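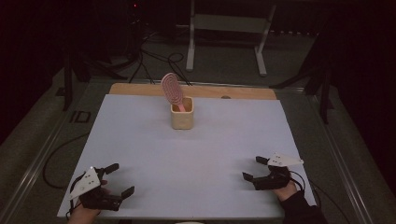 *The pink brush standing in its square pot.*

**A place for the hairbrush**

In the last newsletter I asked what small thing in your home is always lost. The most popular answer was the hairbrush, and it is also my answer. So this month I write about one brush and one pot.

For many years my brush lived in a bathroom drawer, together with hair ties, old receipts and a tube of hand cream. Every morning I spent 2 minutes looking for it. Then in November I visited the Saturday market in Satden and bought a small pot from the Guven stall, where they sell things with little mistakes in the glaze. I walked home with it in my coat pocket.
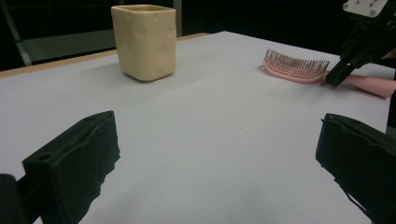

*Cream pot with dimples, brush beside it.*

I tried first a tall drinking glass, and it fell over each time. If you want to do the same at home, please look at the bottom of the pot before you look at the color. A square base is good, and some weight is good also. The opening should be wide enough that you can drop the handle in without looking - in the morning I don't want to aim.
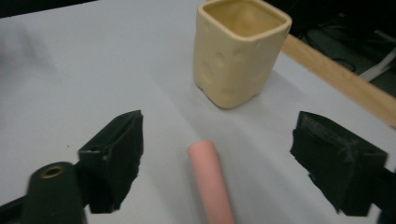 Handles are more different from each other than I expected. My old one from Zeman was flat and wide like a ruler, and it did not fit in any cup I own. A round, smooth handle like the pink one goes much easier into an open pot, and the dimpled walls give your fingers something to hold when you move the pot for dusting. I keep the handle down and the bristles up, so the pins do not bend.

Before you give the brush its new home, take out the hair. I use the end of a comb and pull slowly from the middle to the outside. After this I wash it in warm water with one drop of shampoo and lay it on a towel for the night.

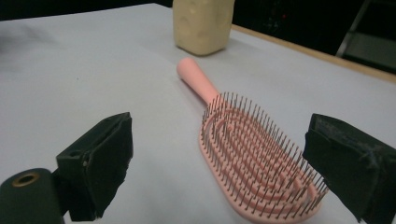 A brush with openings between the rows dries faster than one with a cushion, but I still wait until morning. If it goes wet into the pot, the water stays at the bottom and after a week there is a smell.

Several readers from Peltard wrote that they keep the comb and the scissors in the same pot. I tried this too and I don't recommend it. One pot, one brush - then you always see when it is missing.

For the next issue, please write to me where you keep your nail clippers. I have still no good answer for mine.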